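The cold shelf
What we keep, what we chuck, and why the fridge gets the blame
By Solange McKinnon

Okudthorpe, mid-morning, rain. I'm at a kitchen table with Evdokia Lazaridis and a jar of capers neither of us can date. Opened, certainly. When? She shrugs. Sniffs it. Back it goes.

Everyone has a jar like that. I have six, maybe more.
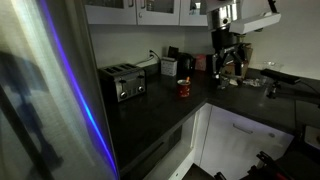
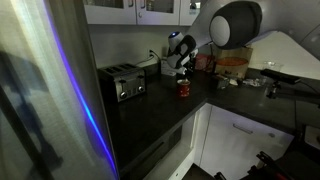
The big shop problem

Evdokia runs a household budgeting class above the old Clarnance shoe shop. Started with bills. Ended up, mostly, talking about food. People came in wanting to cut the heating and went home arguing about lettuce.

Her own sums were grim. She kept every receipt for a year, then went back through with a red pen and crossed out whatever had gone in the bin. Total crossed out: £680. Bagged salad, half loaves, cream bought for one recipe. "I felt sick," she says. "Then I felt hungry, and there was nothing in."

Her fix is dull and it works. Shop twice a week, small basket. Write the list standing in front of the open fridge. No list, no shop.

Corentin Courtois won't have it. He lives up the valley at Curna, one bus in, one bus out, and a twice-weekly shop would eat his life. He goes once a fortnight and cooks the lot in two days. Soup, beans, a tray of something with aubergine. Freezes flat in bags, labelled in pencil on tape becuase pen runs.

Both right, I think. Depends on the bus.

Where things go

Quick tour, as taught to me by Josefina Quezada, who cooked in school canteens for most of her working life and still talks at that volume.

Door: sauces, jam, mustard. Never milk, it's the warmest spot.
Bottom shelf: raw meat, covered, on a plate.
Middle: cheese, yoghurt, leftovers at eye level or they're lost.
Drawers: veg in one, fruit in the other. Apples make everything else go off faster.
Tomatoes: out. On the side. She was quite firm.

And leave gaps. Cold air has to get round. A packed fridge is a bad fridge, a packed freezer is a good one. Took me years to get that straight.

The capers, again

Savvas Giannakopoulos has the Chatzigeorgiou deli at the bottom of the hill. Sells capers loose, from a tub, by the spoon. I ask how long a jar keeps. Long time, he says, if they stay under the brine. Use a clean spoon. Top up with salt water if the level drops. Then he sells me 600 grams of olives I hadn't come in for.

I put them on the middle shelf. Eye level. Wrote the date on the lid, February 13, 2021, in pencil, on tape. Half gone by supper so it hardly matterd.

Evdokia rang later. She'd thrown out the capers.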